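Search tips, tools, stains
Search

November
By Sille Lund

Maple boards and block sets: quick notes from the bench

Been meaning to write this up for weeks. Typing fast, coffee going cold.

First thing. Oil. Food-grade mineral oil if the board ever sees a kitchen, anything you like if it stays in the shop. Don't use olive oil, it goes rancid, I ruined a good bread board that way and the smell never left. Warm the bottle in a bowl of hot tap water for ten minutes. Thin coat, rag, with the grain. Leave overnight. Wipe off what's sitting on top in the morning. Second coat if it looks thirsty.

Do both faces. And the edges. End grain drinks more than you think, go round twice. A board oiled on one side only will cup on you, had one rock like a boat on the counter all winter.

Sanding before oil: 120, then 180, stop at 220. Wipe with a damp cloth after the 180, let it dry, the fuzz stands up, knock it back with the 220. Skip that step and you'll feel it the first time the board gets washed.

Figured maple, the wavy stuff, tears out if you so much as look at it with a dull plane. Sharp iron, light cuts, or just use a card scraper. Arben Vukčević lent me his scraper and I never gave it back (sorry Arben). Skew it a little as you push. If you get dust instead of shavings the burr's gone, turn a new one.

Small knots. Tight ones, leave them. Loose ones, drop of thin CA glue, wait, sand flush. Little dark flecks in the wood are usually just in the wood, you can sand till Saturday and they'll still be there. Try a damp cloth first in case it's only dirt.

Crayon and marker on maple: rubbing alcohol on a cotton pad, small circles, fresh pad often. Takes some of the oil with it so re-oil the spot after. Baking soda paste for tea rings. Don't leave the paste on and wander off like I did.

Pencil lines, plain white eraser. Not the pink one. Pink smears.

Now blocks. Painted ones don't like soaking. Damp cloth, drop of dish soap in a bowl of water, wring the cloth hard, wipe, dry right away with a towel. Stand them on a rack so air gets underneath. Never the dishwasher. Kyu-ri Cha put a whole set of hers through and the paint came off in curls.

Ribbed or knurled tops hold grime. Old toothbrush, barely damp. Go along the grooves first and then across. A wooden toothpick for the stubborn bits, metal will scratch teh paint.

Sorting. I've tried bins by color and bins by shape and I'm staying with shape. Hexagons with hexagons and so on. Triangles and stars are the ones that go missing so they get their own bag. Zip bag, hole punched in the corner, hung on a hook. I got my bins from Fustetti, the shallow ones, 6 to a pack. Deep bins are a trap, everyone tips the lot out to get at the bottom.

Before putting a set away I go over each piece. Chips, sticky spots, splinters. A pale board is good for this, bright paint shows up on it and so does whatever falls off.

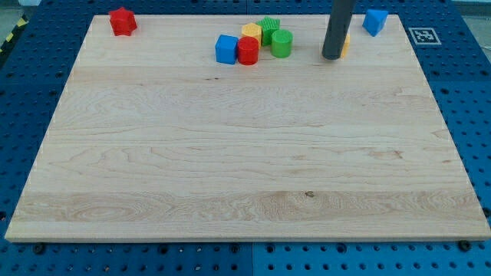
Rough corners, wrap a bit of 220 round a pencil and ease them. Couple of strokes. Don't get carried away or your square block is a round block.

Touch up paint: water based, child safe, check the label for that. Thin with a few drops of water. One face at a time, let it dry standing on the opposite face. Two thin coats, the thick one always stays tacky. Overnight between coats if the shop is cold, mine is.

Board sliding on the bench? Rubber shelf liner underneath, cut an inch smaller all round so you don't see it. If your bench top has holes in it, shop vac the holes now and again, they fill up with sanding dust and then spit it back out on wet paint. Ask me how I know.

Storing the board: on edge, air both sides. Not flat on a concrete floor, not behind the radiator. Rafia Lodhi keeps hers in a plate rack, cost her about 10 dollars, and I'm copying that.

Oily rags, lay them flat outside to dry, one layer, or into a bucket of water. Mineral oil doesn't heat up but linseed and tung do, and I can never remember which rag had what. So they all get treated the same.

More on glue-ups next time, somebody asked about clamps and I haven't forgoten.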